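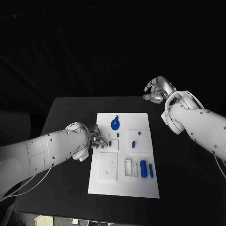

Mornuvden library's Saturday repair mornings to run through the summer

July 6, 2021

Good news for anyone with a wobbly lamp or a coat that has been missing its button since January: the repair mornings at the Mornuvden library are staying on right through the summer, and they are getting a bigger room to do it in.

The sessions started as a small thing, with a couple of tables pushed together near the large print books and a kettle that had to be carried in from the staff kitchen. Word got around, as it tends to, and before long people were driving over from Sallevthorpe with toasters on the back seat. The library says 1,393 items have come through the door so far, everything from wind-up clocks to a very well-loved stuffed rabbit.

Starting this weekend the group moves upstairs to the Clegg Room, which has better light for sewing and, happily for those of us who like to stay and chat, a good many more chairs. Doors open at 10 a.m. and the last repairs are taken in at noon. Please bring no more than two items per household, and do make sure anything electrical is clean and has its cord with it.

There is no charge, though a jar by the door helps pay for thread, fuses and glue. The Tullumura Bakery across the street has kindly offered to send over a tray of rolls each week, so it may be worth coming early (the cheese ones go first!).

The Clegg Room holds 20 people at a time, so you may be asked to wait downstairs for a little while when it's busy. Names can be put down at the front desk any day the library is open.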